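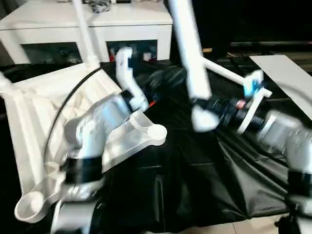
No. 82

PALUMBO PARTS ROOM: GALLERY

White plastic on the bench, black sheet under it

Quick one this time, gallery first and the words squeezed in after. Big clear-through of the white plastic shelves, started 6 April 2018 and still going as I type. Everything white and molded comes down, gets looked at, gets a tag, goes back or goes out. Captions in the order I wrote them down. Some are longer then they should be. Sorry, no time to trim.

On the bench (top of page)
Large white molding, ribbed side showing, triangular webs. Round hole in the lug at the corner. Flat curved flange on the other side with a rounded tip. Thin black cable across the face of it. White pipe with the thinner branch tube alongside, low white cabinet at the back. The black sheet is the crumply glossy one, you all know it.

Shelf A, before
Overfull. Moldings stacked flat side down, tubes poked in wherever they'd go. Bottom row hadn't moved since December at least.

Shelf A, after
Same shelf, half the stuff. Tubes now standing in the bin at the end, moldings on edge like records. Much easier to flick through.

Tag board
New tags, thick card, string already on. Write on BOTH sides please. Pencil, not marker, marker comes off on the plastic and then it's on everything. Ilaria Grasso cut all of them in one evening and has asked for no more tag jobs until further notice.

The register, open at white plastic
1,773 lines in it now. That's every part we've written up, all colors, not what is on the shelf today. Crossed out lines are gone. Lines with a dot need looking for. There are a lot of dots.

Bin of tubes
Straight ones to the left, anything with a branch to the right. Branch pieces snap at the joint if you lift by the thin arm, so take hold of the thick one. Two gone that way already this year, both mine.

End caps, loose
Coffee can. Then second coffee can. Push fit, screw fit, and a layer at the bottom that fits nothing we own. Keeping them anyway.

Lug close up
Hairline crack starting at the edge of the hole. Not from the molding on the bench at top, a different one, smaller, off shelf C. Cracks like this one don't get glued for resale any more. Tag it SPARES and leave it on the low shelf.

Ribs, lots of ribs
Dust gets down in the corners between the webs and packs in hard. Old toothbrush, dry first. Then damp. Then leave it rib side down on a towel overnight. If you start damp you get gray paste and an hour with a toothpick, ask me how my Saturday went.

Clarer stand, in bits
The one people keep asking about. Base, pole, two arms, bag of bolts. Missing the lower collar. If you have a Clarer collar in a drawer at home, any condition, bring it in. Will swap for anything on the tube wall.

Clarer stand, the bolt bag
Eleven out of twelve. So close.

Roluvell base, underside
Yellowed along one side where it sat by the window. Sound otherwise. Still has the sticker. Tempted to keep this one for the front room, will ask Guido.

Guido's reply
"No."

Threaded rod, assorted
Plastic rod in the gray tray, metal in the blue tray. Trays were mixed up for a while and a few white rods got sold as longer then they are. If yours came up short bring it back, no receipt needed.

Cable drawer
Black, white, black, a beige one. Thin cables now wrapped in a loose loop with one paper tie. Please no tight figure eights, and no rubber bands, they go sticky. If a cable came in with a part it STAYS with the part. Tie it on, don't put it in the drawer.

Black sheet, folded
Comes out of the cupboard at the start, goes back at the end. White bits show up well on it, that's the whole idea, even the little washers. Wipe down before folding. Never really folds flat again, do your best.

Nunis hose rack
Came down off the wall to get at the shelf behind. Going back up in the same holes. Measured twice, one screw hole stripped, needs a bigger plug. On my list.

Weighing in
Scrap sacks, white only. We got up to 300 pounds last year, this year won't be near that I think, more is going back on the shelf. Which is the better way round.

Outgoing pile
Cracked, warped, sun-baked, or we have nine of them. Help yourself from the crate by the door before the sacks get closed up. Good for garden markers if you've got a saw.

Keeping pile
Much bigger than the outgoing pile. Always is.

Lunch
Crackers and the orange cheese. Ilaria brought the good olives. Table is the small one by the sink. Keep food off the bench please, oil and white plastic don't mix and I was picking crumbs out of a rib last month.

Labels, first try
Came out crooked. Then the printer did the thing. Hand lettered for now.

Labels, second try
Better. Shelf A to shelf D done, E still to do, F is mostly empty boxes so who knows.

Low shelf, spares
SPARES means take parts from, don't sell whole. Put the tag where it can be seen without pulling the thing out. Last time the whole row came down like dominos.

What's left to do
Shelf E. Shelf F. Nunis rack back up. Bolts for the Clarer. Somebody to go through the second coffee can with me and be ruthless.

Notes on the gallery

Bigger versions on the office computer, in the folder called WHITE. Ask if you want a print, the small size is free, large ones you pay for the paper. If you spot a part you recognize and we've called it the wrong thing, write in. We had a fitting down as a bracket for years and it was a foot.

Part numbers starting 900 are the white moldings from now on. Old numbers stay in pencil next to the new ones till the register is caught up. If your tag at home has an old number on it that's fine, we can look it up.

Parts room open the usual afternoons. Ring the side bell, the front one doesn't work. Drop-offs at the counter only, not on the step, it rained on a whole box of fittings and the labels all washed off.

Wanted this month: Clarer lower collar (any). One Clarer bolt, the long kind. White branch tubes, unbroken. Roluvell sticker sheets. Coffee cans with lids.

Not wanted this month: end caps. Please. No more end caps.

Next gallery will be the tube wall if the light's any good, otherwise the blue tray. Send captions to Guido Donati by the end of the month, short ones, he says, looking at me.

Back to No. 81
All galleries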